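How Does a Flower Drink?

If you have ever put flowers in a vase and come back the next morning to find that the water had gone down, you may have wondered where it went. Did the cat have it? Did it float off into the air? A little of it probably did float off (and I can't speak for your cat), but most of it went up the stems, and that is a stranger thing than it sounds, so let's take our time over it.

Think about how you drink. You have a mouth, and you have muscles in your cheeks and throat to pull the water in and push it down. A flower has no mouth and no muscles, and it has no heart to pump anything around, either. And yet water climbs from the bottom of the plant to the very top, all day long, without making a sound.

The secret is in the stem. If you could shrink down until you were smaller than a grain of salt and step inside one, you would find yourself among bundles of very thin tubes, running up and up like the pipes in a tall building. These tubes are called xylem. You say it ZY-lum, and it is a wonderful word to know if you ever play hangman with your grandparents.
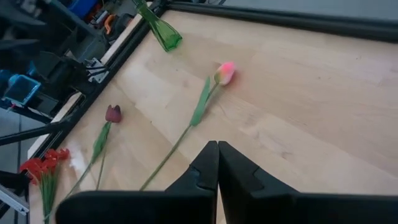

Why doesn't the water just fall back down the tubes?

Water is clingy. Tiny bits of water like to hold on to each other, and they like to hold on to the sides of the tube as well. When one bit moves up, it tugs the next bit along behind it, and so on all the way down, like a long line of children holding hands.

You can see this clinginess for yourself at the kitchen table. Dip just the corner of a paper towel into a glass of water and hold it still. The water creeps up into the dry part, even though you aren't doing any pulling. Or fill a glass right to the brim and look at it from the side, and you'll see the water bulge up a tiny bit over the top before it spills. It is holding on to itself!

But something has to start the tugging, and for that we need to go all the way up to the leaves. 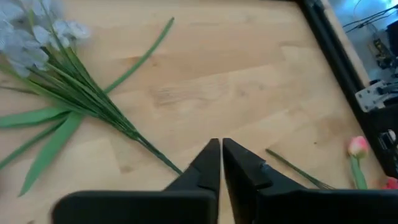 Leaves are full of holes. I know they don't look it, but they are, and the holes are so small that you would need a microscope to find them. They are called stomata, which comes from an old Greek word for mouth, and under a microscope they do look like little mouths, opening and closing. When they are open, air comes in and water slips out. The water goes out as a vapor, the same kind of thing that leaves a wet towel when you hang it on the line in July. Every time a bit of water leaves the leaf, it tugs on the bit behind it, and that one tugs on the next, right down the tubes to the bottom of the stem. Scientists call this transpiration.

So the plant is pulled full from the top, a bit like you with a drinking straw. On a hot, windy day the water leaves faster and the plant gets thirstier. On a cool, damp day it hardly drinks at all.

Now, would you like to watch it happen? You will need a white flower (a carnation is best, and a daisy will do nicely), a glass, some water, and some food coloring. Blue and red show up very well.

Pour a little water into the glass and add 30 drops of coloring. That sounds like a lot, but a pale mixture gives you a pale flower, and then everyone stands around saying "is it blue? I think it's blue." Ask a grown-up to cut the end of the stem at a slant. Put the flower in and leave it somewhere bright. Have a look at bedtime, and again in the morning, when you may find thin colored lines in the petals. Those lines are the water's path. 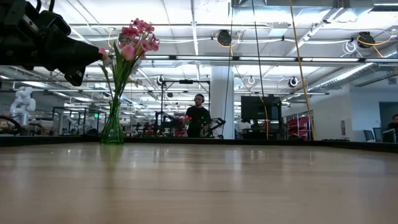 If you are feeling patient, you can go one further and make a flower with 2 colors. Your grown-up splits the stem up the middle, starting at the bottom, and each half goes into its own glass, one red and one blue. Each side of the stem has its own tubes, so the red mostly stays on the red side and the blue mostly stays on the blue side. Prop the flower against something, as it will want to fall over. Mine fell over in the night and I had a purple windowsill until March.

Try it with a stick of celery, too, with the leaves left on. Once the leaves have changed color, cut across the stalk and you'll find a row of colored dots. Every dot is the end of a bundle of tubes.

Words to remember

Xylem: the thin tubes that carry water up through a plant.
Stomata: the tiny openings in a leaf.
Transpiration: water leaving a plant through its leaves.
Vapor: water when it is a gas, mixed into the air.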